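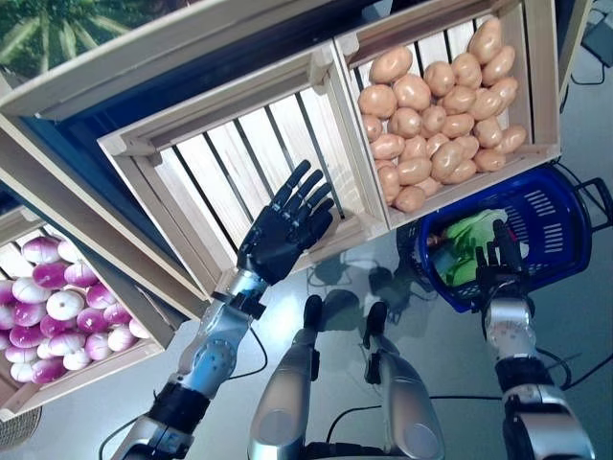 Who is allowed to press the stop during a run?
Everybody in the room, at any time, without asking first. The person who presses it writes one line in the log after.

Project report, Safe Practice group (Ľudovít Havlíček, Sabina Kolář)
14 February 2021

Rules we ended up with. Most of them come from the Kvam lab sheet, reworded, a few are ours. Sabina did the log, Ľudovít did the floor.

Before a run
Cables first. They lie on the floor behind the legs and out to the sides, so walk the whole length, look for loops near the feet. Tape if it can be taped. We skipped this in early sessions and it shows in the log.
Crates pushed fully into the display unit. Basket goes down before the arms are powered, never handed over to a live hand.
Fake vegetables only. Potatoes, turnips, the leafy stuff. Real ones leave dirt and juice in the finger joints.

During
One operator, one spotter. Spotter has no phone and no laptop.
Nobody reaches into a crate while either arm is up. Dropped potato stays on the floor untill the stop is in.
Speed cap is 300 mm/s at the wrist. Sino wanted higher, we said no, see section 3.

After
Arms parked, power off, then people. Log filled in same day.

Numbers
644 runs logged, 1318 picks. 3 stops pressed, all by the spotter. Two for a cable, one for a person leaning in too early. No injuries.

Problems
The log form is too long. People tick everything at the end from memory, wich is no use to anyone. Shorter form is drafted but not tested yet, should be in use by June.
Also the rule on cables doesn't say who checks, so both think the other one did. Proposed: spotter checks, operator signs.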